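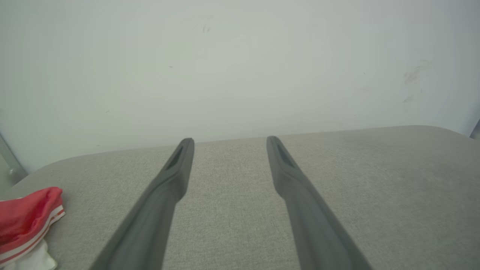 Slide 1. Title slide, gray fabric behind. Leave up while people sit down.

OK, hi everybody, thanks for coming out. I'm Kátia, and I want to spend the next 25 minutes on Sultholm, a little harbor town most people only see through a bus window on their way to the beach. (Pause. Ask who's been. Ask who got off the bus!)

I went for one night in March and stayed for six. Blame the salt. The whole old quarter was paid for by salt, and once you know that, you start reading the streets differently. The wide ones run down to the water because the carts needed room. The skinny ones are where the cart drivers lived.

Slide 2. Map. Point out the north gate, then the Portela, which is the covered passage between the fish market and the church. Go early, before eight if you can stand it. The bakery at the far end sells a rye bun with fennel and I ate far too many of them.

Slide 3. The salt house. My guide was Gilmar Camargo, who grew up two doors down, and he told me the town nearly pulled it down to build a parking lot. Tell the story of the key here, but keep it short, I ran over last time. Entry is cheap and the attic is the best part. Mind your head on the third beam.

Slide 4. The bell tower. There are 45 steps to the first landing and I stopped there, thank you very much. Cayetano went all the way up and says you can see both lighthouses.

Slide 5. Getting there. Bus 501 from the train station, and sit on the left for the bay. The last one back leaves earlier than you'd think, so check the board at the stop. If you miss it, the Diva is a plain, friendly guesthouse right above the quay, and the rooms at the back are quieter.

(Skip the ferry slide if we're short on time.)

Questions now. Somebody always asks about parking: use the lot outside the north gate and walk in.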